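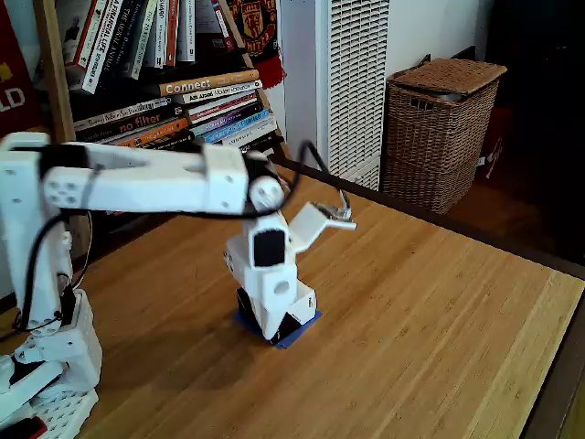 Home | Builds | Gallery | Notes | Contact

Gallery: pad pickups, first batch

Quick post, more words later. Collecting examples for the Pondora arm so it can learn to pick stuff up off the blue pad by itself. We drive it by hand, it records, we reset, go again. Goal is 300 good runs. At 83 so far. One picture up for now, rest when I get a minute to sort them.

Arm over the pad, bamboo table. White printed parts, black cable looped over the elbow. Pad stays put between runs, only the object moves. Learned that one the hard way in Febuary.

Few notes for anyone copying the setup:

- Runs in sets of 50, then a break. My hands get sloppy after that and the arm learns sloppy.
- Fumbles get binned, unless the grab was saved cleanly. Those go in a seperate folder.
- 2 lighting setups, blinds up and blinds down. Want both in the mix.
- Same start pose every time. Boring, do it anyway.

First training try once we pass 150 or so, bit impatient. Aurélien Marchal is writing the script that trims the dead time at the start of each run. Thanks Aurélien!

Recent galleries
Udwood gripper jaws, second print
Saarela cable routing
Zuler sorting bin tests
Pondora base assembly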